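Chapter 2
Setting the Table: Fruit and Plates
By Sânziana Roman
September

A plate of fruit is the first still arrangement most households learn to make. This chapter covers the plate, the fruit, and the surface under both. 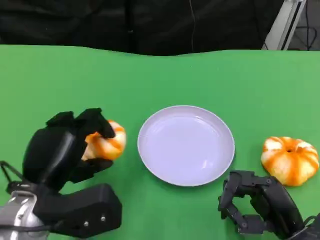

Fig. 2.1. A shallow plate between two pieces of peeled fruit.

Choose a plate with a low rim and a flat bottom, so round fruit stays near the middle. Pale glazes suit orange fruit well. 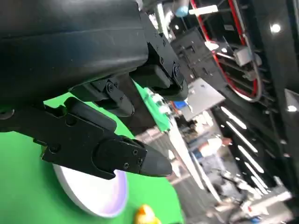 Fig. 2.2. Round plate on a green surface.

Color changes with the light. Zamfira Cârstea's notes from 1796 tell the cook to set fruit by a window and turn it once. With strong light from behind, orange fruit can go yellow-white in the middle and stay deep orange at the edges, like the bright lumpy shape between the dark fingers here.

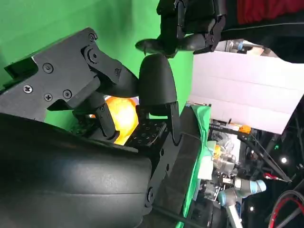
Side light gives a more even color. Move the plate before you move the lamp.

Peeled fruit is placed last. 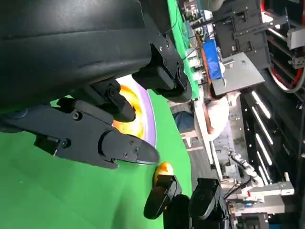 Should peeled fruit be stacked?
Keep it in one layer, as the lower pieces bruise.

Last updated: September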